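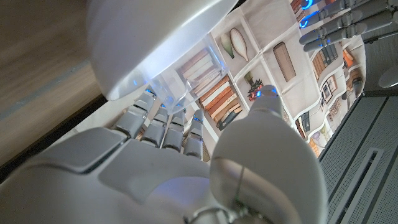
그림 1. 로봇 손. 회색 네 손가락이 나란히 앞으로 굽어 있고, 흰 엄지는 오른쪽에 따로 솟아 있다.

3.2 손가락으로 수를 셀 때 엄지는 어디에 있는가

이 절에서는 제가 이번 조사에서 제일 재미있어했던 이야기를 좀 길게 해 보려고 합니다. 바로 엄지 이야기입니다! 손가락 셈을 다룬 글을 읽다 보면 검지부터 시작하느냐 엄지부터 시작하느냐로 사람을 둘로 나누는 경우가 많은데, 저는 처음부터 그 구분이 조금 답답했습니다. 그림 1처럼 네 손가락이 한 줄로 놓이고 엄지가 옆으로 떨어진 배치에서는 엄지를 첫째로 칠 수도, 마지막으로 칠 수도, 아예 셈에서 빼 버릴 수도 있으니까요.

조사는 허르니코 시장에서 했습니다. 채소전과 어물전을 중심으로 상인 40명을 만났고, 흥정 중에 손을 쓰는 장면을 모두 118건 적었습니다. 기록은 성다은 선생님과 제가 나누어 했는데, 둘 다 글씨가 급해서(특히 저요) 저녁마다 서로의 공책을 해독하는 시간이 따로 필요했습니다. 손을 펴는지 접는지, 어느 손가락이 먼저 움직이는지, 상대가 그 손을 보고 있는지를 한 줄에 적는 단순한 양식이었습니다.

먼저 눈에 띈 것은 '혼자 세는 손'과 '보여 주는 손'이 꽤 다르다는 점입니다. 거스름돈을 속으로 헤아릴 때는 손바닥을 편 채 엄지부터 안으로 접는 분이 많았습니다. 그런데 손님에게 "세 단"이라고 알릴 때는 같은 분이 검지, 중지, 약지를 세우고 엄지는 새끼손가락 위에 얹어 버립니다. 그러니까 한 사람 안에 두 가지 방식이 같이 살고 있는 셈이지요. 설문지에 "귀하는 어느 손가락부터 세십니까?" 하고 물었다면 절반은 놓쳤을 겁니다. 실제로 예비 조사를 하던 6월에는 그렇게 물었고, 답이 너무 깔끔해서 오히려 의심이 들었습니다.

또 하나, 엄지로 나머지 손가락의 마디를 짚어 가며 세는 분들이 있었습니다. 이런 장면은 11건뿐이라 크게 주장할 생각은 없습니다. 다만 이때 엄지는 세어지는 쪽에서 빠져나와 세는 쪽, 말하자면 연필 노릇을 합니다. 손가락 하나에 마디가 셋이니 한 손으로 열둘까지 갈 수 있고, 달걀이나 단추처럼 묶음으로 파는 물건에서는 이쪽이 훨씬 편하다고들 하셨습니다. 어느 건어물 가게 주인은 "열까지밖에 못 세면 손이 아깝지"라고 하셨는데, 저는 이 말이 마음에 들어서 공책 표지에도 적어 두었습니다.

체하이 워르쿠 선생님은 초고를 읽고 나이 차이를 좀 더 보라고 권해 주셨습니다. 맞는 말씀인데, 우리 자료에는 젊은 상인이 너무 적습니다. 마디를 짚던 분들이 대체로 나이가 지긋하기는 했지만 파는 물건도 서로 비슷해서, 나이 탓인지 품목 탓인지 저로서는 가를 수가 없었습니다. 장갑도 골칫거리였습니다. 두꺼운 장갑을 낀 어물전 상인들은 손가락을 하나씩 접기 힘들어 손 전체를 흔들거나 턱으로 궤짝을 가리켰고, 이런 장면은 따로 빼서 '기타'로 두었습니다.

분류 기준을 정하면서 제일 오래 다툰 것은 '넷'이었습니다. 넷을 보일 때 엄지를 손바닥에 붙이면 쉬운데, 반쯤 벌어진 엄지는 다섯으로도 읽히거든요. 성다은 선생님은 손님이 몇으로 받아들였는지를 따르자고 했고, 저는 상인이 말로 한 수를 따르자고 했습니다. 결국 말이 있으면 말을 따르고, 말이 없으면 건네진 물건의 수를 따르기로 했습니다. 두 기준이 어긋난 장면의 처리는 3.3절에 적었습니다.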